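Rikari (workcell kit)

Rikari is a tabletop workcell kit for robot manipulation, sold by the Colombo-based firm Cunach. It is supplied as a set of parts for one bench: a single arm with its mounting bracket, a controller, a set of open bins and trays, and the Rokum software package. The kit is sold mainly to laboratories and training centers that sort or pack small goods by robot. The current version was released in May and replaces an earlier model that used a separate control cabinet.

Design

The arm can be mounted on a post or hung over the bench. Cunach recommends a plain matte work surface, as glossy tops cause false readings in the object detector. Bins are sold in several colors and are assigned to object classes in a setup file. They may be placed anywhere within reach of the arm, provided that their rims do not overlap the home position. 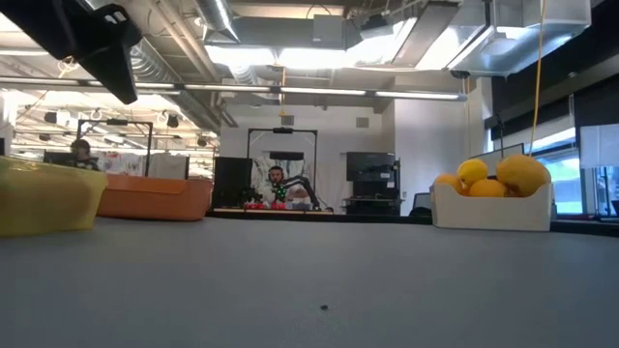

Fruit is the standard test load. Lemons and oranges differ enough in size and skin color to exercise both the detector and the grip force settings, and they tolerate repeated handling. Other loads listed in the manual include small boxes, bottle caps and folded cloth.

Software

Rokum records joint positions and camera data during operation and stores each run as a separate file. The lead developer is Jinlong Wan. Up to 8 stations can be linked to one server, each with its own operator login. Calibration must be repeated whenever the arm or a camera is moved.

Sales and support

The basic kit carries the part number 3023. As of 12 October 2024, Cunach reported more than 1521 units shipped. Spare bins, brackets and cables are sold separately. A paid service plan covers on-site installation and one yearly inspection of the arm; gripper pads are treated as wear parts and are excluded.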